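Inventory

Bart Bakker kept the register for Flumia, a letting firm with 12 furnished apartments on the upper floors of a former bank. The register listed every object a tenant could touch. Each object had a line, a condition code from 1 to 4, and a space for remarks. Fruit came under section 3, Table Dressing.

He started with the white table, because section 3 started there.
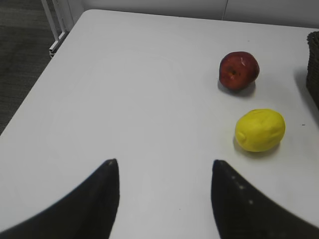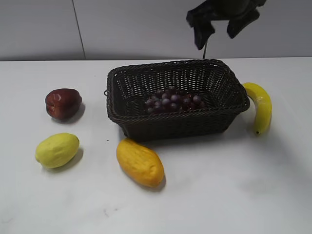

1. Fruit

Bakker wrote: apple, red. Lemon, yellow. Grapes, purple, in basket. He gave the grapes a 1, the best code, and the apple a 2 for a small pale mark near the top. Under remarks he entered "scuff or light." He rubbed at it with his thumb, looked again, and left the remark as it stood.

The previous register, signed 11/05/2026, had been kept by a man from Prendance, the firm that held the contract before. His line for the lemon read: "Lemon. Moved."

There was no code for moved. Bakker checked the key on the inside cover to be certain. Code 4 was missing or destroyed. Code 3 was damaged but serviceable. An object that had been moved and could still be found was a 1, and its position was not recorded.

He turned back through the pages. In February the line read: "Lemon. Moved." The visit before that had the same words in the same hand. The apartment had been vacant for all three visits. The key log agreed.

2. Basket

Wicker, dark brown, rectangular, looped handle on the short end. Bakker ran a finger along the braided rim and found no broken strands. Code 1. The old register gave the supplier as Pullel and the replacement cost as 30, with no currency.

He set his pencil on the table with its point against the near side of the lemon, and went to do the bathroom.

3. Bathroom

Towel rail, fixed. Mirror, fixed. Bath plug on chain, code 2, chain dull. Window latch, stiff, code 3. He tested the latch twice and noted the direction in which it stuck. He heard nothing from the other room. He had not been listening for anything, and he wrote down the time he finished, which the form did not ask for.

4. Fruit, second entry

The pencil was where he had left it. The lemon was a hand's width to the right of the point.

Bakker checked the table with the level from his bag, along the length and then across. The bubble sat in the middle both ways. He checked the level against itself by turning it end for end. He shut the door to the hall and held a strip of paper over the tabletop, and the paper hung straight.

He thought about calling Ó Súilleabháin at the office. Ó Súilleabháin would ask for the code.

He picked up the pencil, crossed out nothing, and filled in the remarks space for the lemon. He used one word and a period. Then he signed the page, put the register in his bag, and went up to the next apartment, where section 3 was a bowl of pine cones.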